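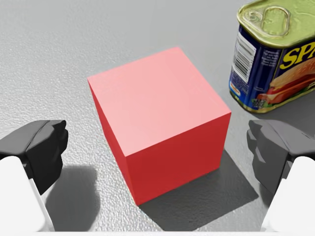 # Landell cell: simulated wrist-view set, plus setup and upkeep notes

Last updated: January

Welcome! Landell is a single-arm tabletop cell that lives entirely in simulation. We use it to try out grasp code before it goes anywhere near the hardware at Wultisska. This README covers the rendered episodes in the download and, in more detail than usual, how we keep the cell itself in working order. A simulated cell needs looking after too, and we've had a great time learning how.

## What you get

- 794 training episodes and a small held-out set
- wrist camera frames, joint positions and gripper opening for every step
- the scene file, with the table, the arm, the gripper and the object library
- `check_cell`, the script we run before every render

The main task is picking up a plain red cube. Other objects can share the table with it, including grocery items with printed labels. We love having those in there, because a policy that does beautifully on a bare table can get very confused by a bright label near its target!

## Setting up the cell

Install the Novau scene loader first, then unpack the assets beside it. The loader looks for them one folder up and won't search any further (yes, we've all been caught by this).

1. Load `landell_base` with the arm parked.
2. Open the gripper all the way and set that as zero travel. The controller counts closing as positive.
3. Attach the wrist camera to the gripper base, never to a finger. Both fingers should show low in the view, one on each side.
4. Drop the cube from 2 mm above the table and let it settle.
5. Run `check_cell`.

If the cube creeps after it settles, raise the contact solver iterations before you touch friction. Friction is tempting, and it does hide the creep, but then your grasps stick in ways a real finger pad never would.

## Regular upkeep

Rerun `check_cell` after any change to the gripper model. It closes the fingers on nothing, opens them again and compares travel on the two sides. If one side lags, look at the mimic joint. Ours lost its multiplier during an export and the left finger stopped short of center, so every grasp nudged the cube sideways before lifting it. The fix was one line. Finding it took most of an afternoon and was pretty fun once we knew what we were looking for.

Restart the renderer every 3,000 frames. Memory climbs on long runs and the shadows are the first thing to go soft. We want them sharp. The light sits overhead and a little to the left in the default scene, and Chauhan (our grasp scorer) was tuned with it there. Move it if you like, but retune the scorer afterward.

The tabletop grain is a bump map. Leave its scale alone unless you also rebuild the collision mesh, which is flat on purpose.

## Repairs in this release

- Mimic joint multiplier restored; affected episodes rendered again
- Finger pads given their own material, so they can be changed separately from the white housings
- Camera mount offset now read from the scene file
- Episode 898 in the old numbering removed for a corrupt joint log

## Known gaps

One arm, one gripper, one table. Everything is rigid, so soft packaging is out for now. Labels are image textures and can look blurry up close. The real cell's cable drag isn't modeled, and we'd be thrilled to get a patch for it.

Bug reports are very welcome. Please attach the `check_cell` log and the scene file you ran it with.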